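Bivport Shared Workshop — Build an Arm, evening course
Handout 4: gripper, table and first pick-ups
Notes by Lautaro Troncoso, with corrections from Dragica Nedeljković

Bring handout 3, we use the joint numbers from it all evening.
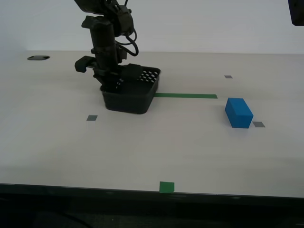

1. Before power

Check the mount bolts. All of them, by hand, then with the key. Last week's group had one back out half a turn and spent the evening blaming the software.

Cables next. Move the wrist by hand through its whole travel, slowly, power off. Watch the loops. They want slack at the wrist and a tie lower down the body. Too tight and the connector takes the load, too loose and it catches on whatever is on the table. If you hear a tick, stop, go back, find it.

Emergency stop: one person holds it, does nothing else. Swap every 20 mins or so. Not the person typing.

2. Zero the joints

Same order as handout 3, base first, gripper last. Write the offsets in the book AND in the config file. The Ullura board forgets them if you pull the plug before it saves (wait for the light to go steady).

Encoder on joint 2 should read 863 with the arm at the upright stop. A count or two either side is fine. If it's miles off, the belt has skipped, see Dragica before you do anything clever.

3. Table set-up

Light coloured top is best. Wipe it first, tape won't stick to dust.
Small grey squares = fixed reference points. Do not move, do not pick at the corners.
Green tape = ours, for the exercise. Peel and re-lay if you need to, but tell the next group.
Basket goes on the left, foam block on the right, tape between them.
Keep mugs, phones, screwdrivers off the table. Yes, yours too.

Measure from the table edge to the block, not from the arm base. The base plate isn't square to the table and we've never fixed it. Sketch it in your notebook with the numbers on.

4. Gripper

Fingers are the Plandell printed set, second version. First version cracked along the layers, there's a box of dead ones under the bench if you want to see where.

Set the opening with the spacer, 8 mm for the basket rim. Foam wants a wider opening and a much lighter close. Start soft and add force in small steps. Foam will show you when you've gone too far, the basket won't, it just bends out at the wall and springs back when you let go.

Finger pads: check the glue. Pads slide before they fall off, so look for a line of old glue showing at the edge.

5. Exercise A — the rim

Aim is one finger inside the basket and one outside, closed on the wall.

Approach from straight above, come down slow for the last bit. Jog mode only, no saved moves yet. Stop just over the rim and look from the side before you go lower — from the front you can't judge depth at all. Close. Lift a little. Wait. Put it back.

Common faults:
Coming down at a slant, finger pushes the basket along the table instead of going over the wall.
Gripping right on the corner. The wall curves there and the pads only touch at one point. Move along to the straight bit.
Lifting too fast. Basket swings, arm wobbles, stop button gets pressed. Fair enough.

Try it 8 times, note each one as held / slipped / missed. Don't tidy up the results, the slips are what we talk about next time.

6. Exercise B — block to basket

Only once A is steady. Pick the foam block across its narrow side, lift clear, travel over to the basket, let go above it. Save four points: above block, at block, above basket, release. Name them sensibly, last term's file had seven called "test".

Travel height has to clear the rim with the block hanging below the fingers. People forget the block has a size. Add it on.

Speed stays at the Bošković setting (the slow one, first line in the menu) untill Dragica has watched a full run.

7. Wrist wobble, short note

Someone asked why the wrist shakes at the end of a move. Mostly long arm, soft joints, sudden stop. Ramp the speed down earlier. If its still there check the wrist screws before touching the gains. Lowering the gains hides it for a bit and then the arm sags instead.

More on this in November when we do tuning properly.

8. End of session

Arm to rest position, wait, then power off. Never the other way round, it drops.
Basket and block back in the cupboard, tape roll too.
Log sheet filled in. Run counter was at 366 when we started this course, carry on from the last number in the book.

For next time: read the bit on saved moves, and bring your results from A. If you've got calipers at home bring those, the workshop pair is still missing.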